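Collecting at Home: Questions We Hear Most from Sellemham Operators

Last updated January 1, 2020

Thank you for signing up to help teach the Sellemham arms how to handle laundry! Whether you are working from our main room or from the Brostamcombe site, the questions tend to be the same ones, so we have gathered them up here. If yours is missing, please write to the help desk and we will do our best to add it.

What am I being asked to do?

You will guide two robot arms through a household chore, start to finish, while the system keeps a record of how the arms moved and what the cameras saw. We call one complete run an example. The learning system studies a great many of these and slowly picks up how to do the chore by itself. For the spring project, which we call Istard, the chore is taking clothes from a basket and putting them on hangers.

Do I need to know anything about robots?

Not a thing. Some of our best operators came to us from dry cleaning, and one had spent years sewing stage costumes. If you can hang up a shirt at home, you already have most of what we need, and the practice sessions will take care of the rest. Everyone does 18 practice runs before any of their work is kept, and please don't be discouraged if the first few feel like buttering toast with oven mitts on. It gets easier!

How should the station look before I press record?

Hangers go on the rod with nothing on them, clothes go in the basket in a heap, and the middle of the work surface stays clear so both arms have room to move. Open both grippers and bring the arms in so that they face each other across the open space. Have a quick look at the cables too, and make sure none of them is pinched or pulled tight.
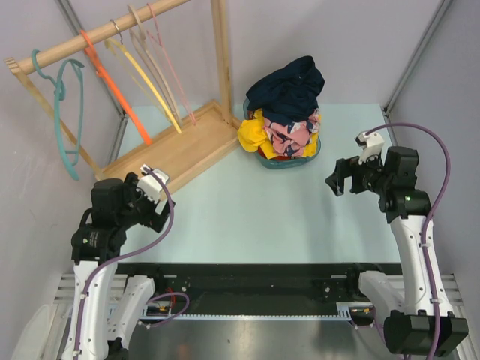
Should I fold the clothes first, or lay them out neatly?

Please don't! We know it goes against the grain, and tidy people find this one the hardest. A real laundry basket is a jumble, with one thing wrapped around another and a sleeve hiding somewhere in the middle, and the system has to learn from jumbles. Tip the clothes in and leave them however they land. Between examples, take everything out, give it a shake and tip it in again, so that the same piece isn't always on top.

Does it matter which hanger I use?

You may start with any of them. We only ask that you vary your choice as you go along. If every example begins with the hanger at the same end of the rod, the system may decide that this is simply how the job is done, and then it will be at a loss when that hanger is missing. The same goes for color - a yellow top does not need a yellow hanger, however nice it looks.

I dropped something. Do I have to start over?

Usually not. If the garment is still on the work surface and an arm can reach it, pick it up and carry on. Those little recoveries are very useful to us, and we are always glad to have more of them. If it has fallen where the arms can't get to it, or if you have tried 3 times and it keeps slipping away, stop the recording, mark it as incomplete and set up again. Please don't reach in with your hand while the recording is running.

How fast should I go?

Go at a pace that feels steady to you. Rushing makes for jerky movements, and long pauses in midair are not much help either. If you need to think about your next move, it's better to do your thinking before you press record. Most people settle into a rhythm by their second session.

How long is a session, and can I take breaks?

A session is 33 examples, split up however you like. We do ask that you get up and stretch after every 6. Your shoulders will thank you, and the work you turn in when you're rested is noticeably smoother.

Who looks at my examples afterward?

The review team at Kerr goes through them and sends back short notes, which you will find on your operator page. A returned example is nothing to worry about. Most come back for something small, such as a garment left half on the hanger or a recording that was stopped a moment too early. Let the arms come to rest first, then press stop.

When does Istard finish?

We plan to keep collecting through the end of May. Operators who would like to stay on for the next chore can tick the box at the bottom of their operator page.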